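Touch Surface and Cleaning Supply Checklist, with comments
Urnine building, 4/23/22

Mark OK, Fix or N/A. A product label does not count as proof of anything.

1. Restroom door pulls wiped down. OK
2. Hand sanitizer stations filled. Fix. 2 of them were dry and the log says they were topped up. I don't put much faith in the log.
3. Disinfectant left wet for the full time on the label. Fix. Sprayed and wiped in one motion.
4. Spray bottles labeled and in date. OK, except one with no label at all. Pulled.
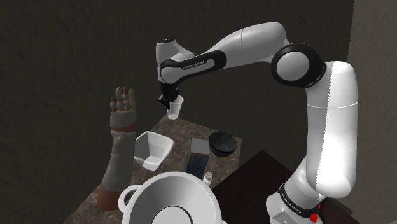

Hisus Mulligan

5. Antimicrobial film on push plates. Fix. The edges are lifting at the main entrance and there is grime under them. The seller claims it works all day long. Maybe so, but I have seen no test results, and it still needs washing. Put it back on the daily list.
6. Elevator buttons. OK
7. Microfiber cloths sorted by color. Fix. Restroom cloths were in the kitchen bin again, same as in September.
8. Shared keyboards and phones. N/A on the upper floor. Downstairs, no one could tell me whose job they are.
9. Gloves stocked in all sizes. OK
10. Purchase of 134 replacement handle wraps. On hold. I want to know how the number was reached when the old ones were never checked for wear.

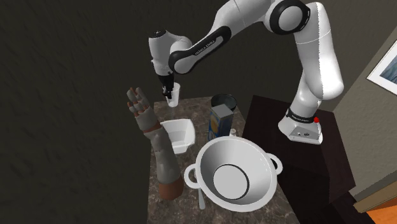
Sadstead wrote back that the wraps were picked to save labor, that the crew is already stretched, and that holding the order leaves bare handles on five doors. Fair point on the five doors. Order those and leave the rest on hold.

11. Supply closet locked. OK
12. Safety data sheets in the binder. Fix. Four are for products we no longer buy.

Recheck items 2, 3, 5 and 7 before signing off.

Recent items
Do door handle covers need cleaning?
Reading a disinfectant label
Cloth color chart for restrooms and kitchens
Blank touch surface checklist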